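Gate valve or ball valve for the garden line?

mossbucket
2022-10-29
Redoing the outdoor tap run before it freezes. The old valve weeps at the stem and I'm tempted to just repack it for 8 bucks and move on. My neighbor swears by ball valves. Thoughts?

tannerpipe
Ball valve, every time. I had a Sondix gate valve seize on me in March and ended up shutting off the whole house to fix one drip. Never again.

quietgasket
Disagree! A gate valve is fine if you turn it a couple times a year. Mine at the cabin is older than my truck — still closes. People leave them alone for ten years and then blame the valve.

Pics:

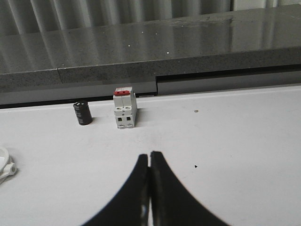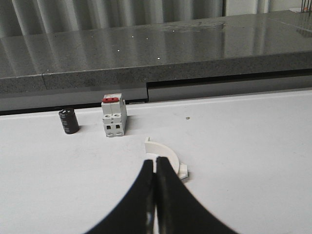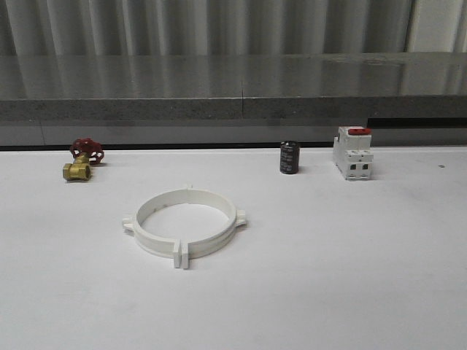
Red handwheel one in the last pic is a brass gate valve, white ring in front of it is a pipe clamp.

tannerpipe
Turn it twice a year, sure. Who does that?

quietgasket
Me lol

mossbucket
Ok so what about clamps, is plastic good enough outside? Citis wants 600 for a bag of 100 in metal and I need maybe a dozen.

fennelroad
Plastic gets brittle in full sun. North wall, go for it. And repack the stem first, you can always swap the valve in spring.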